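Vadon stacking bin, large, grey

I bought two of these in May for the storeroom behind our shop in Hindcombe and have used them every day, so this is a longer report than the one I left on the shop page.

The bin is sheet metal with a painted finish. It came flat from Nivumano in a plain box, with the screws in a paper bag and one page of drawings. Putting the first one together took me 50 minutes. The second took 30. The drawings show the end panels the wrong way round in step two, and if you follow them you have to undo four screws and start again. The holes did line up, which I can't say for the cheaper Milošević bin I had before.

We keep returned stock in one and packing offcuts in the other. The sides are stiff enough that they don't bow when the bin is full. The top edge is folded over, so you can lean on it without cutting your arm. The corners are less good. Two of mine had a burr on the inside and I went over them with a file.

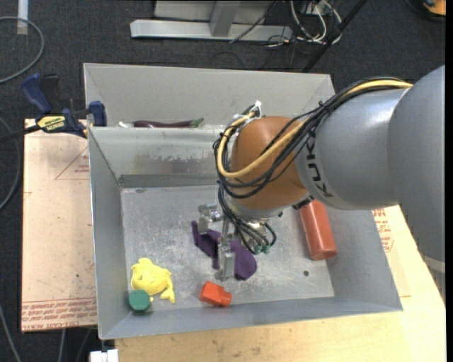 Noise is the main complaint. Drop anything hard in and the whole storeroom hears it. I cut a piece of old carpet for the bottom, which helped a lot, although it does hold dust and has to come out when you clean. A rubber mat would probably be better.

The paint has chipped along the front edge where we slide boxes over it, and there is a little rust in one of the chips. I would keep it away from an outside door.

Each bin cost me £41, plus delivery. They say it will hold more than 20 kilos when stacked. I haven't stacked mine, as I can't reach over the upper one.

I would buy it again for indoor use. For a garage or yard, look at plastic.

Four out of five.

Xiaoqing Song
2026-03-02

Recent reviews
Folding step stool, two tread
Label printer for small parcels
Wall rack with hooks
Tape gun, metal handle
Sack truck with solid tyres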